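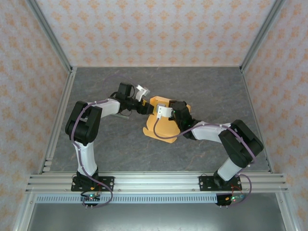

Stories > Short Fiction > Work and Industry

Filed under: New Writing

09/04/2023
By the Fiction Desk

Notice to Staff of the Folding Room

The management of Hirnent wishes to inform all staff at the Arberg works that the folding of cartons will pass to the new cell at the end of March. The cell has two arms. It was supplied by Kütt and has been given a place by the north door, where the coat hooks were. Coats may be left in the corridor until further notice.

No post will be lost. Of the 49 persons now employed in the folding room, 42 will move to dispatch. The remainder will be known as attendants and will sit with the cell in turn.

I was asked to write the notice because I had written the others. I had folded cartons for six years before I was given a desk, and I was permitted to be an attendant for the first fortnight, so that the written procedure might be accurate.

The duties of an attendant were set down as follows. The attendant shall place one flat carton on the floor of the cell. The attendant shall withdraw both hands. The attendant shall record whether the flaps have been closed in the proper order, and shall not assist.

The last of these gave the most trouble. The arms came in from either side and stopped a little short of one another, as people do in a doorway, and those of us who had folded for years found our thumbs moving in our laps. One attendant was spoken to twice for reaching in. She said that the left flap wanted tucking. It did want tucking, and I recorded it.

The old room had been loud. We had talked across the benches all day, chiefly about food and other people's marriages, and the work had gone on underneath the talk. By the cell there was one chair. The log sheet had a column for remarks, and by the second week the remarks had grown long. They were addressed to whoever had the next shift, and the next shift replied.

The office at Skanerow asked why the log was using so much paper. I was instructed to remove the column.

I drew up the new sheet that afternoon and sent it for approval. It had no column for remarks. It did have a wider margin on the right-hand side - 2 inches, which I described in the covering letter as an allowance for binding.

It was approved without comment, and the first sheets came back to me full to the edge.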